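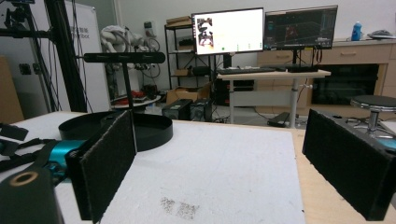

Margarida Macedo would take a board that shows dirt over one that hides it, and told Bukach as much when the company asked users of shared workrooms what they wanted between their tools and their tables. Her view was repeated often enough in the replies that Bukach kept the surface white.

BUKACH RELEASES LANMONT TABLE COVERING SYSTEM FOR SHARED WORKROOMS

CIRNSIDE, 27 March 2025 - Bukach today released Lanmont, a table covering system made up of a white foam board and a shallow black round tray. The system is intended for workrooms in which one table is used for different jobs by different people, and in which the tabletop itself is wood and is expected to stay in good condition.

The board lies directly on the tabletop. It is not glued, clamped or screwed down, and no change to the table is needed. It can be laid to cover part of the table only, leaving a strip of bare wood along one side for paper, a keyboard or anything else that should be kept off the working surface.

The tray rests on the board. Its raised rim keeps small parts from rolling onto the board or the floor. The tray can be lifted off with its contents and moved to a shelf when a job is interrupted, and the board can then be wiped or used for something else.

Surface

The upper face of the Lanmont board has a light texture. During development Bukach compared it with a fully smooth face. Small items slid more easily on the smooth face, and reflections from ceiling lights made pale parts hard to see. The textured face reduced both effects. It also holds residue slightly more than a smooth face does, and users should expect gray marks in the places where work is done most often.

Marks of this kind do not affect use. The board can be cleaned with a damp cloth and mild dish soap. Solvents, scouring pads and stiff brushes should not be used, as they break down the texture and leave dull patches. The board should be left to dry on its long edge before it is put back on a wooden tabletop. Water trapped under a board can stain unfinished wood.

A board that has been cut through or deeply dented should be turned over. Both faces are finished in the same way. When both faces are worn, the board should be replaced.

Tray

The Lanmont tray is round so that it can be turned in place and reached from any side of the table. The depth is kept low so that a hand can pick up flat items without tipping the tray. Bukach does not recommend the tray for liquids, for heated items or for storage of blades without a cover.

The tray has no lid. A lid was included in an early version and was removed after users reported that it was set down on the board and took up the space the tray had been meant to save.

Trial use

Lanmont was placed in 14 workrooms for a trial that began in November and ran for 67 days. The rooms were chosen for mixed use. Most contained open metal shelving, stored cardboard boxes, computer equipment at floor level and at least one whiteboard, and in most of them the table was the only clear surface at working height.

Users kept a written log of when the board was moved, cleaned or turned. The logs show that boards were moved more often than Bukach had expected, usually to uncover the wood for writing. The corners of the trial boards were square, and several were crushed when the board was stood on the floor. Production boards have a small radius at each corner.

The logs also recorded where trays were placed. Users tended to set the tray toward the back of the board and to work in the space in front of it. Bukach had assumed a position at the side. The printed instructions now show both positions.

Rosalie Oberholzer took part in the trial and submitted the longest set of notes.

"The first week I kept putting things on the bare wood out of habit," Oberholzer wrote. "After that I used the board for work and the wood for notes, and I stopped having to clear the table before I could write anything down. The tray collects odd screws. I empty it when I can no longer see the bottom."

Oberholzer also reported that the board shifted when leaned on with both forearms. Bukach tested this on oiled, varnished and bare wood. Movement was greatest on varnished wood. A thin non-slip sheet placed under the board stopped it in each case, and a sheet is now packed with every board. Use of the sheet is optional.

Room layout

The instruction sheet includes a short section on the room around the table. It advises that the path between the table and any shelving be kept free of boxes, that cables be routed behind the table and off the walking surface, and that wall outlets remain within reach. It advises against using the board to level an uneven tabletop. These points are general and apply whether or not the Lanmont system is in use.

A second, smaller table is suggested for finished items. In the trial, rooms with a side table returned fewer log entries for objects left on the board overnight.

Sizes and supply

The board is supplied in one depth, 500 mm, and in three lengths. It can be trimmed at home or in the workroom with a sharp knife and a metal straightedge. The cut should be made in several light passes with the board fully supported. Trimmed edges are slightly rougher than factory edges and may be covered with paper tape.

Boards and trays are sold as a set and separately. Replacement boards are packed flat between cardboard sheets. They should be stored flat or on edge, out of direct sun, with nothing heavy leaning against them.

The first production run is limited to 200 sets. Orders are being handled by Cruickshank, which also holds the stock of replacement boards and non-slip sheets. Trial participants may keep the boards they were issued or exchange them for production boards with rounded corners. Exchange requests should state the board length and whether a tray is also being returned.

Trays from the trial are identical to production trays and do not need to be exchanged.

About Bukach

Bukach makes table coverings, trays and shelf liners for workrooms and classrooms. The company is based in Cirnside.

Product and order inquiries: Cruickshank, Lanmont order desk
Press inquiries: Bukach press office, Cirnside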